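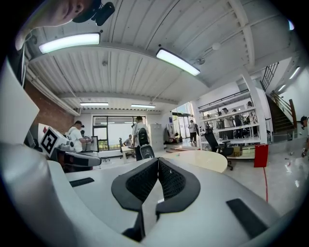
Ceiling, long lights and brick wall in our unit

Harsh overhead light under a white metal ceiling - add diffusers or replace?

Posted by brickline_818 on 25th November

We rent an upstairs unit in Clusenbridge. The ceiling is white corrugated metal on white steel beams, with an exposed red brick wall along the left side and pipes running along the top of it. The lighting is long rectangular fixtures. I have no data sheet for them and the landlord doesn't either.

Complaints are of two kinds. People working at the monitor near the brick wall get reflections in the screen. People working on white parts say that everything washes out and they can't see edges. It is worst after dark.

Budget is 2000 dollars, including labor. I can't drill into the beams, but clamps are allowed. Would clip-on diffusers be enough, or should I replace the fixtures? Mendale sells a clamp-on panel rated at 3000 lumens and I could fit several of those.

tallowfield

Start with the screen, as it costs nothing. Turn it so that it faces neither the fixtures nor a window, and tilt the top edge forward a little. A matte film helps if the position is fixed.

For the washed-out parts, more lumens overhead will make it worse. A white ceiling already sends a lot of light back down from every direction, so shadows disappear and edges go with them. You want less from above and one directional source from the side. Put an arm lamp at each bench, low, on the side opposite the working hand. Then dim or switch off the nearest overhead fixture and compare.

Diffusers reduce the glare when someone looks up at the fixture. They do little for the missing shadows. Before buying any, find out whether the fixtures can be dimmed. Many have a separate driver with its own label, and the label will say. If it isn't marked dimmable, don't put a dimmer on it.

On the clamp-on panels: check the flange thickness of the beam against the clamp range. Ours were 2 millimeters out and we had to send the whole order back.

wuko_user

just get the Wuko stick-on film, cut to size, done in an afternoon. peels a bit at the corners

overhead_ohms

Film directly on a fixture is only acceptable if the manufacturer permits it. It can trap heat and shorten the life of the driver.

I agree with the bench lamps. I would also ask an electrician to split the circuit so that the row over the benches switches separately from the rest. In our building Mertens did this in December without touching the steel - the new cable went in existing conduit. Keep the lights by the stairs on their own switch, and leave those at full output.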